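About Us

Hi, and welcome to Granar! I'm the one who answers the emails, packs most of the parcels and writes pages like this one, so if there's a typo, it's mine.

Granar is a play kitchen library. You borrow a kitchen and a box of pretend food from us for as long as your kids are into it, then bring it back and swap it for something else. We started with 5 kitchens in a spare room on Heffernan Street and we now look after more than 700 boxes of food, which is a lot of tiny vegetables to wipe down (I have done it in front of the TV more nights than I'd like to admit).

The food is what people write to us about. Parents pick the kitchen, but kids pick the eggplant! Every box has vegetables, something from the bakery and something in a bottle, and we mix them up so that two families on the same street don't end up with the same supper every night.

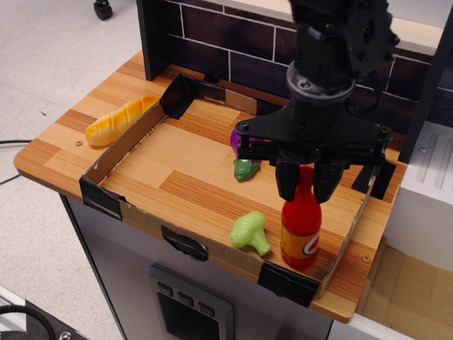
Red bottle, broccoli and eggplant in the tray, baguette out on the counter.

The trays are my favorite part, and they're the cheapest thing we own. We used to send out nice little bins and they cracked, or they got filled with bath water, or they just never came home. Then one July we ran out completely and I made a stack of low cardboard ones on the kitchen floor with black tape on the corners. Families loved them. You can draw on them, you can turn them into a sink or a shop or a boat, and when one gets squashed you fold up another. We've kept making them that way ever since, and the tape is still black, mostly on account of the enormous carton of it I bought.

What do kids do with a tray? They sort. Vegetables in, bread out, then everything in, then everything out again, then the bread goes to bed under a dish towel. We don't send rules or a lesson plan. There's one card in the box with the list of what's inside, so you can check it all before it comes back to us, and that's it.

The counters take the most abuse, so I go over each one when it comes home: wipe the top, check the screws, look along the front edge for anything rough. After that I lay out a few pieces of food and see if it still looks like a place you'd want to cook. If I start making pretend soup, it passes.

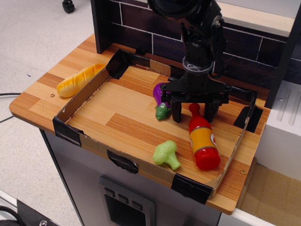

Guangming Xiong wrote to us that the bottle was the only thing in the box that got any use for the first two weeks, that it went on the bread, the broccoli and the dog's bed, and that we should please think about sending two next time. We did think about it, and now you can ask for a second bottle when you book, no charge.

Want to come and have a look? We're in Unit 415 at the Trasongate building, up the ramp and past the bike racks. Mornings are best, and kids are very welcome to test everything. If something is missing from your box, just tell us what it was and we'll find you another one – we have a whole drawer of lonely baguettes!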